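3.2 Where the cutlery lives: storage and the set table

We came to this part of the study expecting very little from it. The household interviews in Bitthorpe were designed to ask who cooks, who sits where and what time the evening meal begins, and the question about storage was added late, at the suggestion of Mamta Vashisht, to give people something easy to talk about while the kettle boiled. It turned into the richest material we have! Of the 58 households that took part, almost every one had a view on whether eating tools belong in a drawer, in a pot by the cooker or out on the table itself, and many had argued over it.

The drawer households were the ones we could have predicted from the older literature on domestic order. Things are brought out, used, washed and put away, and the table is bare between meals or given over to homework and post. The table households were far more varied. Some kept a holder out all day, filled with whatever the family used most, and treated laying the table as a job that had already been done. One retired baker told us that he had not "laid a table" since his children left home, and then described, in loving detail, the order in which he checks the holder, the salt and the napkins before he will let anybody sit down. We would call that laying a table, and we told him so (he disagreed).

Chopsticks deserve a paragraph of their own. They appeared in many homes where no one had grown up with them, often bought for one dish and then kept for everything from noodles to beating eggs. Because they are long and light they sit badly in a divided drawer, and several people named this as the moment when a holder first came into the house. Once the holder was there, spoons and forks followed. We find this a lovely small case of one object pulling others after it, and it fits well with the account of "drift" given in Section 2.

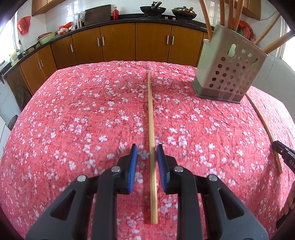
Figure 4. Chopstick on a blossom-print tablecloth, with a perforated utensil holder.

Cloths told a similar story. Evelien Michiels, who coded the interviews, found that people who kept utensils on the table were also more likely to speak warmly about a particular cloth, and to speak of it by name: the Sunday cloth, the wipeable one, Nana's. Patterned cloths came up again and again. They were praised for hiding stains, for cheering up a north-facing kitchen and for making an ordinary supper feel a bit more like an occasion. Plain cloths were mostly mentioned with guests in mind. The full set of 622 coded remarks on cloths, mats and runners is given in Appendix B, and we would urge readers to spend some time with it, as the wording is often far better than ours.

We should be careful about how much weight all this can bear. Bitthorpe is one town, the visits were made in November when people eat indoors and early, and a household that agrees to be asked about its spoons may well be fonder of them than most. Farzad Talebi has pointed out that our rented homes had smaller kitchens with fewer drawers, so that some of what we read as taste may be plain lack of room. Godelieve Goossens is now repeating the questions in Udevia, where the housing is newer and the kitchens are larger, and her first visits suggest that the table holder is every bit as common there. Section 3.3 takes up the matter of who refills it.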